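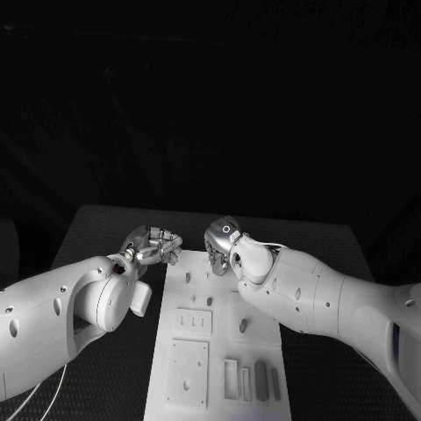 Sesach, February

Dear friends at the De Smet fund,

We are happy to send you this report on the Wondivent open day, the piece of the grant we had all been looking forward to (and, I will admit, fretting over since the fall). The doors opened at 10 in the morning, and 95 visitors signed the book, which is a good deal more than the chairs we had put out. Many were parents with school-age children, and quite a few had come over from the machine shops across the river.

The two-arm bench was the main draw, as we had hoped. We put up the black cloth behind the table as we promised in our last report, and the white board with its pegs and slotted plates shows up very nicely against the dark mat, even from the back row.

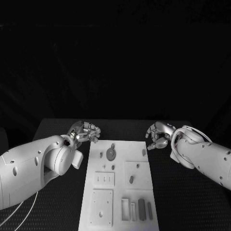
Visitors came through in groups of 18, and each group had time for questions afterward. People wanted to know how the fingers bend, how long it takes to set up a new task, and whether a hand like that could ever help a grandmother with her jars! We have kept the question cards and will use them in planning the Linura workshops, where we would like to go more slowly and let people stay longer at the bench.
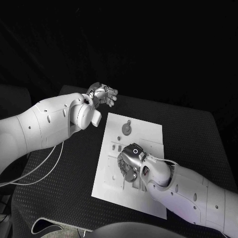 On the money side, we spent $1,201 of the visitor line, mostly on printing, the bus and refreshments. The remainder we would like to carry over to the spring, if you agree. We are still behind on the printed guide for teachers, with five pages left to write, and we expect to send you a draft before the next payment is due.

Thank you again for your patience and your kind notes along the way.

The Wondivent project team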